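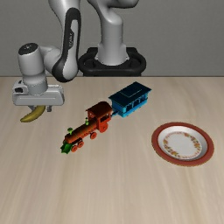
Slide 1: banana, toy train and plate on a table

Print this page | E-mail this page
Search this site: Enter keywords Go

Hand sanitizer and stomach bugs - speaker notes
Savita Srivastava, Oakley staff health day, afternoon session

Start with the question from the sign-up sheet: "Does the gel by the door stop norovirus?" Short answer is I doubt it does much. Say so early, then spend the time on why.

Alcohol gel is good against plenty of germs. Norovirus has a tough outer shell and alcohol has a hard time with it. Soap doesn't have to kill the virus. You rub, it comes loose, it goes down the drain. Public health advice has been soap and water first for years. Gel is extra.

Slide 2. The Butport survey. Be fair to it, Kevin Hegarty's team worked hard. They had 1,487 replies, and people in buildings with new gel stands reported fewer sick days. But the stands went up in September, along with new posters and a rule about staying home. Which of those did it? The survey can't tell us. Also, "stomach upset" was self-reported, with no lab tests. Half of what people call a bug could be lunch.

If Kevin is in the room, let him answer before moving on.

Slide 3. Labels. "Kills 99.9% of germs" - ask which germs, on what surface, for how long. A lab dish is not a hand with grease on it.

What I'd do with the money:
- fix the 2 sinks on the lower floor
- paper towels that don't run out
- bleach-based cleaner after someone vomits, used as the label says
- pay people to stay home for at least 2 days after symptoms stop

That last one will get pushback. Gráinne Gallagher asked me for a cost and I don't have one. Don't guess.

Questions, 6 minutes. Eoin Dunne has the microphone.

Search: All pages This section
Print | E-mail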